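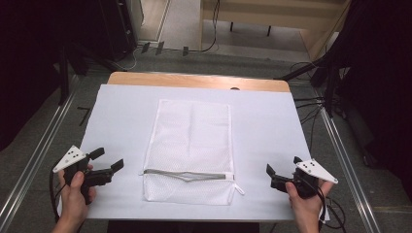 Volume 4, Issue 2

Tultard Office Moves: a table of company relocations

README

What is in the table

The table lists technology companies that opened, moved or closed an office in one of three cities: Rezende, Flerkholm and Kenis. One row is one decision by one company at one address. If a company took two addresses in the same month, it has two rows.

This issue has 1,350 rows. Of these, 700 are new openings. The rest are moves inside the same city, moves between the cities, and closures.

Who made it

Anderson Figueiredo collects the records and wrote the scripts. Kátia Damasceno checks the rows by hand and decides the difficult cases. Questions about the meaning of a column should go to Kátia, and questions about the files to Anderson.

Files

moves.csv is the main table.
companies.csv has one row per company, with the spelling of the name that we use everywhere.
sources.csv tells where each row was found.
changes.txt lists the corrections made after the last issue.

All files are in UTF-8, with a comma as separator. Some company names contain a comma, so please use a real CSV reader and do not split the lines yourself.

Columns in moves.csv

move_id: a number that stays the same from issue to issue. Deleted numbers are not used again.
company_id: connects to companies.csv.
city: the city of the new office, or of the closed office.
from_city: empty for an opening or a closure.
kind: open, move_in, move_between or close.
announced: year and month when the company made the decision public.
confirmed: year and month when we found a second source. Empty if we have not found one.
staff_planned: the number given by the company itself. We do not correct it, even when it looks too high.
home_country: country of the parent company at the time of the decision.

How we collect

Twice a year we read the city business registers, the local newspapers and the pages of the companies. Flerkholm publishes its register only in October, so the rows for this city are always later than the others. In Rezende the register gives the district but not the street.

Known problems

Small companies are missing more often than large ones, and we have no good estimate of how many. Shared offices are also difficult. If a company rents only a few desks, we include it only when it has registered the address.

Before Issue 1 of this volume, the kind "move_in" was also used for moves between cities. We changed the old rows, but somebody who has an older copy will get different totals.

staff_planned is a plan. Please do not add these numbers together and call the result "jobs created". We have seen this done with Volume 3 and we were not happy about it.

Use

You can use the table for research and teaching. Please name the volume and the issue, as the numbers change between them. If you find a mistake, send us the move_id and a source that we can read.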